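La pelota de Stuvholm

Fui a la jornada de puertas abiertas de Stuvholm con 300 personas más y salí con las mismas dudas. Kerttu Halonen presentó el brazo en simulación, proyectado en una pantalla, y habló de cocinas, hospitales y almacenes. Lo que vimos fue bastante más modesto.

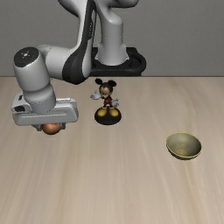 El brazo simulado sujeta la pelota; a la derecha, el cuenco vacío.

Una mesa despejada, tres objetos, una pared gris. Mi cocina no se parece a eso — la de Halonen, sospecho, tampoco. Pregunté cuántos intentos habían hecho con un brazo físico y me remitieron a un informe previsto para febrero.

No discuto el mérito técnico. Discuto que se pida a un ayuntamiento dinero para 30 equipos después de enseñarle una pelota en un ordenador.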